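24 de noviembre de 2024

Domingo. Me levanté tarde y con la garganta mal. Afuera llovía igual que ayer, así que dejé para otro día lo de ir al vivero y me puse con la caja de cartas de la abuela, que lleva en el pasillo desde mayo.

Hay más de lo que pensaba. Las de los primeros años en Plullon están atadas con cordel y casi todas son de Vlasta Holub, la vecina del piso de arriba, que se mudó y siguió escribiéndole. Habla del precio del pan, de una rodilla, de un sobrino que no encuentra trabajo. En una le devuelve 1,000 coronas que le había prestado y le pide perdón por la tardanza. No sé si la abuela le contestó. Supongo que sí.

Leí hasta mediodía. Comí las lentejas del viernes y fregué.
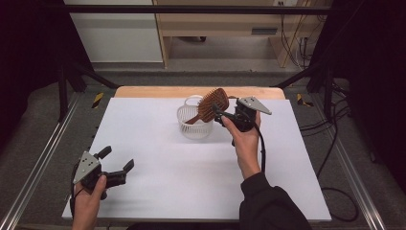
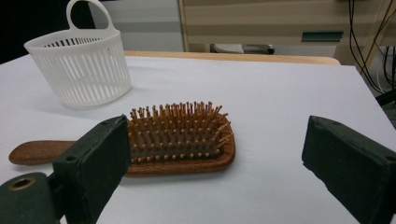 El cepillo de madera y la cestita blanca.

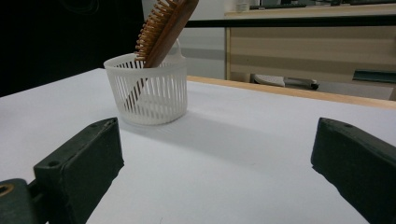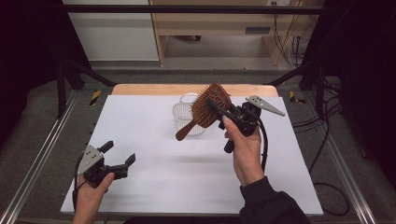 Por la tarde llamó Idalina. Quería saber si voy a ir a lo de Navidad y le dije que todavía no lo sé. El billete de tren está en 423 y me parece mucho para 2 noches, pero ella insiste en que este año van todos. También dice que su madre se acuerda de Vlasta, que era alta y fumaba en la escalera. Le pedí que le preguntara el apellido de soltera, porque en los sobres aparece otro nombre y no consigo leerlo bien.

Después ordené las cartas por año. Me faltan tres inviernos enteros. O se perdieron en la mudanza o están en casa de mi tío, que no tira nada pero tampoco encuentra nada. Le escribí un mensaje y no ha contestado.

Encontré además un recibo de la tienda Solline, de una tela azul para cortinas. Esas cortinas las recuerdo — estaban en el cuarto donde dormía yo cuando me quedaba con ella, y por la mañana la pared se ponía azulada. No me acordaba de eso desde hacía años. Guardé el recibo aparte, dentro del diccionario.

A las siete dejó de llover y bajé la basura. Me crucé con Njål en el portal, venía de correr, empapado. Me preguntó por la gotera y le dije que sigue igual. El administrador quedó en mandar a alguien el martes.

Cené una tortilla y un té con miel. La garganta, algo mejor. Mañana tengo que comprar sobres grandes y llamar al dentista.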